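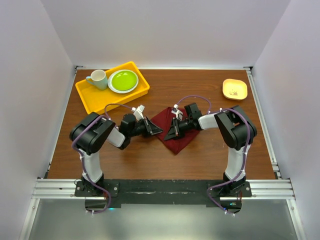 What's the best way to fold a square cloth napkin for a breakfast tray?

Kalkidan Worku
12/10/2022

I have a set of 6 dark red napkins from Ullberg and a plastic serving tray with raised sides. On the tray I need to fit a mug, a dinner plate, a small plate and the napkin. My mother is staying with us until May and she likes to eat breakfast in her room, so I carry this up the stairs every morning. When I fold the napkin in a triangle it takes up too much space and one corner always ends up under the mug. When I fold it small it springs open. I've tried laying it over the plates but then it slides off on the stairs. I'm also not sure if the creases should be ironed out first or if that matters.

Search answers
Enter keywords
Go

Martim Azevedo

Fold it in half to make a rectangle, then in half again to make a square, then once more so you have a narrow rectangle. Put it along the short side of the tray with the folded edge facing the plates. That is the flattest fold I know and it holds if the cloth has been pressed.

To get it straight, start with the napkin flat on a bare table with nothing underneath it. I turn it so a corner points at me and check that the other corners line up, because a lot of square napkins are not really square after a few washes. Mine were 4 years old when I noticed that one side had shrunk more than the other. If yours are off by a little, fold the long way first and hide the uneven edge on the inside.

Once it's checked, turn it back so a side is facing you and do the folds. Run the flat of your hand over each fold before making the next one.

As for ironing, faint creases don't matter. Deep ones do, and especially ones that run across a fold you want to make. The cloth will want to bend at the old line and you get a lump. You can skip the iron if you take the napkins out of the dryer a little damp and smooth them on the table by hand. Leave them there until they are dry. I do a week's worth at a time and keep them in a drawer already folded.

For the tray itself:

Stack the small plate on the dinner plate if the food allows it, toast on the small one and nothing on the big one until you get upstairs, or the other way around.

Put the mug in a corner with the handle pointing out, where you can get hold of it. Don't fill it to the top.

Carry anything with milk in it separately. A bowl of cereal is the first thing to spill on stairs and I gave up on it. I take the bowl in a second trip.

The napkin goes in last, in whatever part is still empty.

If the tray is slick, a spare napkin opened out flat on the bottom will stop the plates from moving. It has to lie completely flat or the mug will tip.

undosari_kitchen

Just roll it up and stick it next to the plate. It's breakfast.

I used to put a rubber band on mine but the color came off on it. Red ones do that for the first few washes so keep them away from anything white.

Kalkidan Worku

Thank you both. I did the narrow rectangle this morning and it stayed closed, although I had to iron it first. Two of mine are not square, I had never checked. The handle pointing out works fine on our stairs but I have to turn it a little going through the bedroom door — the doorway is narrow and the wall is close on that side.

The Pirzada tray I was going to replace this one with is 400 mm on the long side, so it is smaller than what I have, and I will stay with the old one.

Does anyone know if starch is worth it for everyday use?

Martim Azevedo

I wouldn't for every day. Starch makes the fold sharper but the napkin feels stiff on the mouth and doesn't soak up much. I use it when we have company and wash it out afterward. If you want to try it, spray a light coat on the back, wait a minute, then iron. Too much leaves white flakes, and on dark red you will see them.

This thread is closed to new replies.

Get the Omavus household newsletter. Enter your email address to subscribe.

Contact | Terms | Privacy | © 2022 Omavus Community Help | Back to top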